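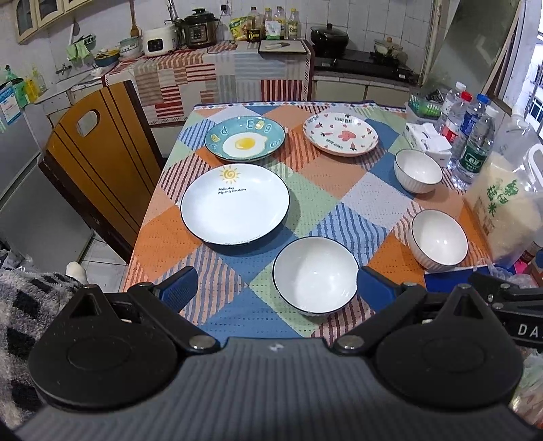
Table work, hand-held gripper, blue fingertips either side of a bowl.

About Stirnora

We're a small lab inside Gravico. We work on one thing mostly: getting arms to learn household chores from people holding a gripper in their own hand. No teleop rig, no lab kitchen. Real kitchens, real tablecloths, whatever plates the family eats off.

How it works, short version. Person picks up the gripper, does the chore. Wrist camera records. We recover the hand path from the video, train a policy on it, run the policy on an arm with the same fingers. Same fingers matters a lot. We tried without, early on, and lost most of a winter to it.

Where we are now
The September set has 1428 bowl and plate demos, 877 of them kept after filtering. Target is 2000. The filter is Yufang Shen's, it throws out takes where tracking drifts or the fingers close too early. Stricter than the old one. People complained, then the results came in and they stopped.

Main result so far: more homes beats more takes per home. A policy trained on 500 demos spread over many kitchens did better in a new kitchen than one trained on all our takes from a single flat. Patterned cloths and printed plates used to wreck grasp placement on the rim, much less now. Stacking is still bad. Bowls inside bowls, worse. Working on it.

Who we are
Theresia Fuchs – runs the lab, writes the grants
Yufang Shen – data, filtering, tracking
Tatu Lukumay – policy training, also keeps the cluster alive
Anežka Murín – home visits and scheduling, talk to her first
Přemysl Hudec – grippers, fingertips, anything with a bolt in it

Boltton machines our linkages. Paulík lends us arm time in the evenings, wich we are very grateful for.

Joining in
We're allways looking for more kitchens. Half a day, we bring the gripper, you don't need to tidy up. Students welcome too, thesis topics on request. Write to Anežka.

Paper list is being moved to the new site, back soon.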